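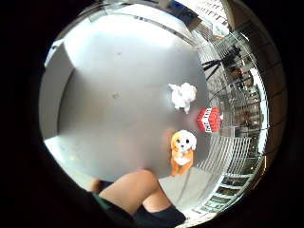 Tidy Table: what we learned about putting small things away
Project report, September group, by Noémie Gilbert

So my half of the project was the objects, and Ysaline Roussel had the table and the container side. I'm going to write it the way it went, because our tutor said she'd take a readable report over a stiff one any day (thank you!).

The question we started from was pretty simple. If you've got a handful of little things on a table, toys and knickknacks mostly, how should they be laid out so that clearing them away is easy? Everybody has an opinion on this. My grandmother's was "don't own knickknacks." We wanted something we could test in an afternoon.

Picking the objects

This took way longer than I planned! I began with a big pile from home and from the Delorme thrift store, and threw most of it out on the first evening. Anything that rolled was gone. Anything with loose parts was gone too, after a doll's shoe went missing under my radiator and I spent half an hour with a coat hanger.

I ended up wanting three kinds of thing:
Soft and lumpy. We used a fluffy white toy.
Hard with flat faces. The red one with the white lettering.
Hard with an odd shape. The little orange-and-white dog, who sits up very nicely and became everyone's favorite.

I like this set because the three ask different things of your hand. You can grab the fluffy one almost any way you like and it gives. The red one wants to be taken by two opposite sides. With the dog you have to decide, head or body, and people do decide differently, which I hadn't thought about at all before we watched each other do it.

Laying them out

We tried scattered, clustered, and in a line. For the line we put them close to the edge of the table, one after another, with a bit of space between. I was sure clustered would win because your hand travels less. Ysaline was sure about the line, and she was smug about it for days. In a cluster you keep bumping the neighbor, and the dog is light enough that a bump knocks him flat. Then you've got to set him up again or pick him up lying down, and either way you've lost whatever you gained. In a line you just work your way along.

The table

We'd been practicing on the desks in the Vereck building, which have a wood top with a slight grip to it. Then on Friday we moved outside to the big metal table by the planters, and wow, what a difference. Things slide! You nudge the red one and it goes. It's also a much larger surface than a desk, so for the first ten minutes we were all standing in the wrong place and reaching too far.
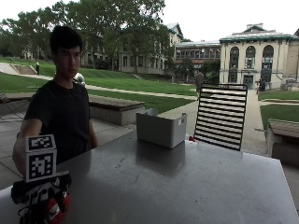
The other thing about working out there is the light. The metal top picks up reflections, and I kept seeing pale patches that made it harder to judge where a small white thing ended and the table began. If I did it again I'd leave white out of the set, or put down a dark cloth.

The container

Ysaline compared the light gray plastic bin with a Dimia shoebox and a drawstring bag. The bin was the best of them by a mile, mostly because it's open and rectangular and stays where you put it. The bag was a disaster, you need one hand just to hold it open. The shoebox was fine until the wind got under it. Her advice, which I agree with, is to put the bin near the middle of the table so that you can get to it from both sides, and then leave it alone. We lost a lot of time early on shuffling it around.

She also wants it on record that tall things should go at the back of the table. We had the black and white slatted rack standing near the back edge, and small stuff likes to end up tucked in behind the base of something like that, where you don't think to look. If you're clearing a table for real, check there before you say you're done.

What I'd change

I'd test with more people. It was mainly our own group, and we all got better from practice, so it's hard to say how much of the improvement came from the layout. I'd also want a left-handed person, because our line was near the right-hand side and that surely matters.

We had 145 minutes of table time booked and used every one of them. Next time I'd ask for the table twice, once in the morning and once late in the day, to see if the glare is as annoying at both. Ysaline has already started on a follow-up with kitchen things for the Latemel showcase, and she's asked me to find her a ladle that doesn't roll.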